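**To:** Sajib Haque, Wickramasinghe Fund for Small Workshops
**From:** Rovano build group, Kakville shared workshop
**Date:** 24 Apr 2023
**Re:** Second progress report, two-arm kitchen bench

## 1. Status

The bench is assembled and both arms run from one computer. Work covered by the second payment is complete except for item 2.4 (guarding), which is late. Item 2.6 (second set of gripper fingers) was dropped by agreement in December and the money moved to cabling.

Spending to date is within the grant. One change is requested, in section 6.

## 2. Mechanical

The arms face each other across the work area and share the middle of it. The first report proposed mounting them side by side on a single plate. That plate flexed when both arms moved at once, and the error at the fingertips was larger than the slot width of the dish rack. The arms now have separate mounts, bolted through to the frame with 6 mm plate under each base.

The table is white and reflected the overhead lights badly. A brown mat now covers most of it. The mat also stops light items from sliding when a finger touches them off center. It is taped on the underside and has to be checked for creep before each session, as a shift at one corner puts every taught position out.

Cables run on the outside of the arms. The first routing pulled tight at the elbow when an arm reached across its own base. Loops were lengthened and the clips moved. The longer loops clear the links but hang low in some poses, and the planner does not know about them. For now the low poses are excluded by hand. 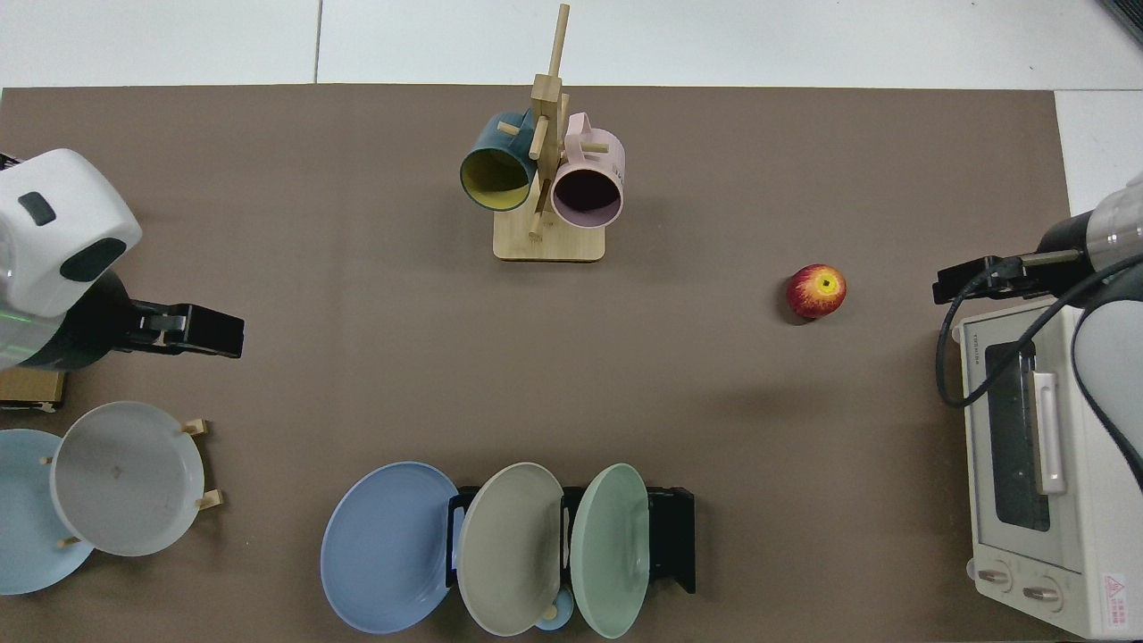 Both grippers are the two-finger parallel type. Closing force is set in software per item. A setting that holds a plate by the rim is too high for anything soft, and we have settled on three force levels: fruit, mug, plate. Finger pads were replaced once in the period. The old pads had polished smooth at the tips and plates rotated in the grip.

## 3. Items and layout

The item set is now fixed for the rest of the project:

- one toaster oven, used for door and knob work
- one black dish rack
- wooden plate holder
- wooden mug tree with a teal mug and a pink mug
- plates in several colors
- one apple

All of it was bought secondhand or donated by members, except the dish rack. The original rack was chrome and the cameras could not find its slots reliably. The black one is much easier.

Plates were chosen in different solid colors so that a log entry can name a plate without a label on it. This saves a good deal of time in review. The pale gray and the beige plates are still confused under the evening lights, and one of them may be replaced.

The layout is not fixed. The mug tree, rack and plate holder are moved between sessions. Early trials used one layout only and the results did not carry over when the rack was turned. Moving the furniture has lowered the headline numbers and made them more useful.

## 4. Control

Each arm can be run alone or as a pair. In paired mode the two arms are given separate jobs and the controller keeps them apart with a simple zone rule: only one gripper may be in the center zone at a time. The rule is crude. It costs time, but there has been no contact between the arms since it was put in.

The logging rate was lowered from 2000 samples per second to 400. Nothing in the review tools used the higher rate, and the disk filled during long sessions. Raw files from before the change have been kept on the workshop server.

Two faults are open:

1. The controller sometimes reports a gripper as closed before the fingers have stopped. On plates this leads to a lift with a partial grip. A fixed delay hides the fault and is in use. The cause is thought to be in the driver, and we have a test version waiting.
2. After an emergency stop, one arm returns with a small offset at the wrist. Homing again clears it. Homing after every stop is now on the checklist. 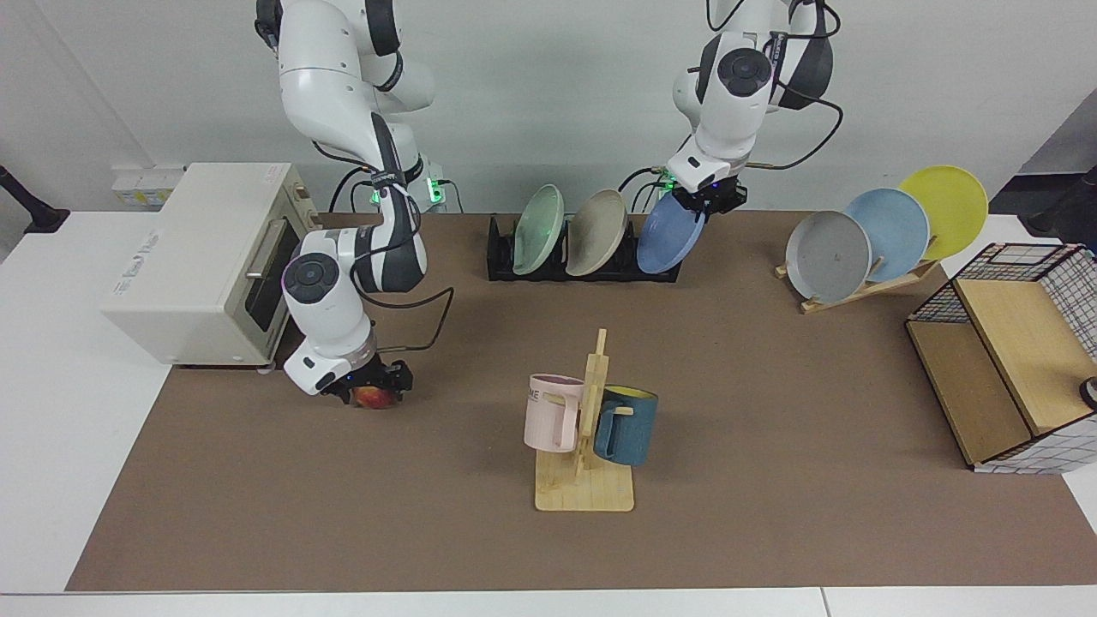

## 5. Trials

Trials in this period covered four jobs: plate to rack, plate to holder, mug on and off the tree, and moving the apple. Oven door work was started and then paused until the guard is fitted.

Plate to rack passed in 85 percent of attempts with mixed layouts, against a target of 80 percent set in the first report. A pass means the plate stands in the intended slot after the gripper opens and stays there when the arm withdraws. Most of the failures were plates put down on a rack wire. The rest were partial grips as described in section 4.

Mug work is behind plate work. The handle has to be turned to meet the peg and the tree tips if it is pushed near the top. A heavier base would help, but we would prefer to keep the tree as bought and lower the approach speed. No target has been set for mugs and we do not propose one until the next report.

The apple gave little trouble once the fruit force level was in place. It is replaced when it bruises. Different sizes have been tried without changing the settings.

Plate to holder has had too few attempts to report. The pegs leave less clearance than the rack, and the plates lean against each other, so taking out a middle plate disturbs the ones on both sides.

## 6. Money and schedule

| Item | Status | Note |
|---|---|---|
| 2.1 Arm mounts | Done | Redesigned, see section 2 |
| 2.2 Cabling | Done | Over budget, covered by 2.6 |
| 2.3 Controller | Done | Two open faults |
| 2.4 Guarding | Late | Panels on order from Fundovard |
| 2.5 Trials, first set | Done | Mugs and holder continue |
| 2.6 Second finger set | Dropped | Agreed in December |

The guard panels were delayed at the supplier after a drawing error on our side. The corrected drawing has been accepted. Until the panels are fitted, the bench is run at reduced speed, with one person at the stop button and no one else inside the floor line.

We request that $400 be moved from travel to spares. The travel line was for a visit that was held by video call. The spares would be one set of finger pads, two cable assemblies and a replacement wrist cap.

## 7. Next period

Fit the guard and return to normal speed. Test the new gripper driver and remove the fixed delay if it holds. Resume oven door work, starting with the door alone and the knobs afterward. Add the cable loops to the planner model as simple tubes, so that the low poses no longer have to be excluded by hand.

The trial log and the revised guard drawing are in the shared folder. Receipts for 2.1 to 2.3 were sent separately.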